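**6 Jun 2026, sim bench, wrist camera and gripper comparison**

Carried on with the Nikura parallel gripper against the Farah wide-jaw model, same arm, same Ultari controller build. Physics step unchanged from the January runs so the numbers can be set side by side.

- 263 grasp attempts with the Nikura, clutter set B, random drop each time.
- Farah stopped at 100. The jaw model clips the table on low approaches. Needs a new collision mesh before it is worth running further.
- Wrist camera pitched down 30 degrees. At the old angle the fingers hid too much of the near side.

Upright cups are fine with either gripper if the approach is straight down. When two stand close together the planner picks a finger position inside the gap and the second cup gets knocked. Raised the clearance term to 2 mm, not yet tested properly.

Spatula: the planner keeps going for the head, where the jaws have little to close on. Forced handle grasps by hand in the config for now. The Gellivcombe planner may rank these better, to try next. 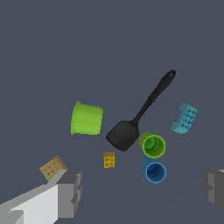

*Clutter set B, wrist view, jaws open. Spatula head touching the upper of the two standing cups.*

Segmentation masks for the dark tools still to check against the grey table. Logs are in the shared folder under sim/wrist.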